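Posted in May by Tihomir Nikolaidis

The demo reel for the Dritell method has been going around again, and three people have now sent it to me with some version of "doesn't this kill your argument?" So I spent a couple of evenings trying to get the same result on my own table. I don't think it kills my argument. I'm less sure of the argument than I was, though, so let me write this down while I'm still annoyed.

The claim, if you haven't read the write-up: you record 16 demonstrations of a pick-up task, train a small policy on them, and then let the arm collect its own corrections overnight. After that it is supposed to handle objects it was never shown. The headline chart has a bar for "unseen objects" that is nearly as tall as the bar for seen ones, and that bar is what everybody shares.

My trouble is with the word unseen. Go to the appendix and the unseen set is 11 objects, and most of them are long, thin, light and roughly finger-sized. So are the training objects. If I teach you to pick up a pencil and then hand you a marker, I wouldn't call it generalization. Donnelly's older paper at least threw in a mug.

I also don't love how they count a success. An object that leaves the surface counts, even if it gets dropped a moment later. There is one sentence admitting this and it's under a table.

Anyway, my version. Small arm clamped to the table edge, dark mat, two little objects at a time, one pale and one green. I kept to their recipe as closely as I could stand, 16 demonstrations included, and skipped the lighting rig because I don't own one. 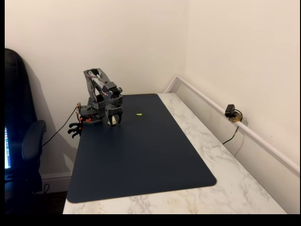 Gripper down at the pale piece, with the green one farther along the mat.

With the objects placed where I had put them during the demonstrations, the policy was fine. Better than fine, to be fair to the authors – I've trained things on five times the data that moved worse than this. The approach is smooth and it mostly doesn't dither.

Then I moved the start positions toward the near end of the mat, which I had barely covered in the demonstrations, and it fell apart. It would go to where an object used to be, close on air, and lift with great confidence. The overnight correction step helped a little. It also taught the arm a strange sideways nudge that I never demonstrated and can't get rid of.

Is that a fair test? Partly. The write-up does say the starting region should be covered evenly, and I was lazy about it. But if coverage matters that much, the result is about coverage, and I'd like to see a chart of success against distance from the nearest demonstration. I asked the Nungate group, who ran their own replication, whether they had one. They have the logs but haven't plotted them.

What I'd want before I believe the tall bar:

Objects that differ in shape as well as color. A success rule that includes holding on. And more than 3 training seeds, when the spread between the ones they show is already wider than the improvement over the Elterska baseline.

I'm going to redo the demonstrations with the near half of the mat properly covered and run it again with the same two objects. If the numbers come up, I'll post them here, nudge and all.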